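Handheld grippers: matched pair, or two different ones?

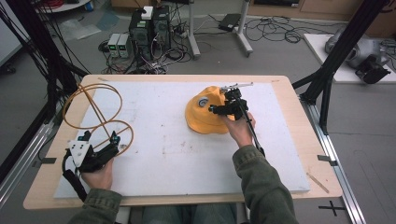 Loving this so far! I'm trying out handheld grippers for soft stuff, mostly hats. The Radavia closes smoothly but slips on brims. Would you run two the same or mix? Budget is 1,000 for the pair.

Asked by Tirta Sopacua, Jul 9, 2025

3 answers

Matched, every time. I mixed a Radavia and a Yurchenko for 5 weeks and kept squeezing too hard on one side. New finger pads fixed my slipping (Stistix sells a grippy set, 7 in the pack, and they're great!).

same question here, following

Mix them if one hand only holds things steady. Otherwise what the first person said. Which pads are on it now?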